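Stordale Robotics Club: progress report to the Malidow education fund
May 30, 2018

Spending to date stands at 800 pounds, all of it on cabling, replacement gripper fingers and the microphone stand. No further claim is made for this period.

The two-arm cell is in use at every session. Nine students have passed the safety check and may run the arms without a supervisor at the controls. The present task is sorting: marker pens and their caps are placed on the table together with toy pieces, and both arms work from the same surface. The club has logged 193 attempts. Large items are handled well. Caps remain the weak point — the fingers close on them at a poor angle and the cap rolls.

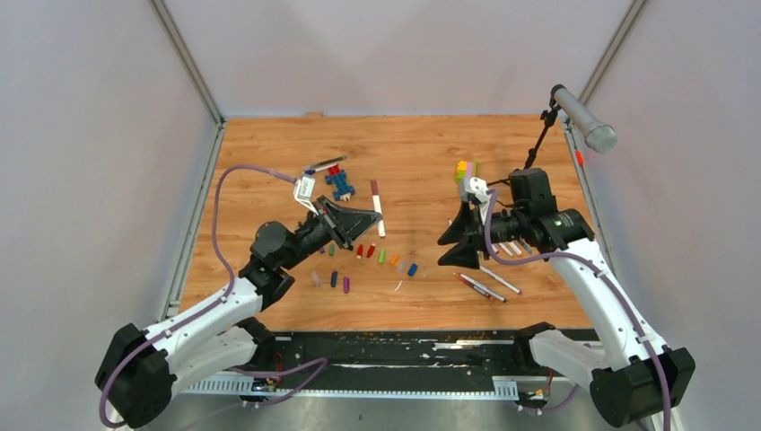 Eldana Mekonnen asked whether the caps should be dropped from the task until the autumn, as they take up over 30 minutes of each session and give the younger students little to show for it. She would prefer whole pens only.

The caps will stay, but in a separate run at the end. Ayuba Korletey is rewriting the approach path so that the wrist tilts before the fingers close. The Stekadance entry depends on this work and is due in October. Spare finger pads have been ordered; delivery is outstanding.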